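Skesis Bench Cell
Single-arm pick-and-place station for produce and light goods

Overview
Specifications
Planning and budget
Ordering

Overview

The Skesis Bench Cell is a tabletop manipulation station sold by Medmont as a complete unit: arm, two-finger gripper, wrist camera, controller and table. It is intended for test kitchens, packing trials and teaching labs that need one arm working on one surface. Items are handled singly. The cell is not rated for continuous conveyor duty, and customers with that requirement should ask for the Kiiskinen line.

Specifications

Base unit price: $2,412 (controller and wrist camera included, arm quoted separately)
Payload at gripper: 2,000 g, including the object and any finger covers
Gripper: two-finger, parallel, electric
Finger covers: smooth or textured, black
Camera: wrist mount, fixed focus, color
Table: white matte top, rounded corners
Footprint with service clearance: 1,332 mm on the long side
Supply: single phase, grounded outlet
Interface: Ethernet, two digital inputs, two digital outputs

The payload figure applies with the arm at half reach or less. At full extension the usable payload is lower; see the derating table in the installation manual.

Planning and budget

Most purchase requests underestimate three items: finger covers, mounting and operator time.

Finger covers are a consumable. Textured covers wear faster than smooth ones and should be inspected weekly when the cell handles fruit or anything with a waxy skin. Budget one spare pair per cell for the first year and two pairs per year after that. Covers are sold in matched pairs only.

The table ships with leveling feet. If the cell will stand on a suspended or raised floor, order the cross brace at the same time as the base unit. Retrofitting the brace means removing the arm and repeating the camera calibration.

Calibration takes around 20 minutes per cell and is repeated after any collision, any change of fingers and any move of the table. Sites running more than one shift should assign it to the start of the first shift.

Containers are not supplied. Open containers with low or sloped sides are the easiest to reach into. For deep boxes with vertical walls, check finger length against the container depth before ordering. Woven containers are acceptable, but the rim height varies from piece to piece, so the approach height should be set from the tallest rim in the batch. Clear plastic trays need the matte liner, sold separately, or the camera may fail to find the edge.
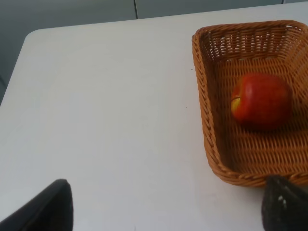

Wrist camera view: open gripper, wicker basket and one red apple on the white tabletop.

Lighting should be diffuse. Direct lamps produce highlights on glossy skins, and these reduce the reliability of the grasp estimate. Existing overhead panels are usually sufficient. The optional Bestine light bar is needed only where the table stands against a dark wall or under a shelf.

Ordering

Quotations are valid until the end of November. Lead time is six weeks for the base unit and nine weeks when the arm is ordered with it. Accessories ship from stock. Freight is quoted by destination and is not included in the base price.

When requesting a quotation, state the heaviest item to be handled, the container dimensions, the floor type and the number of shifts.

Page revised 10 August 2023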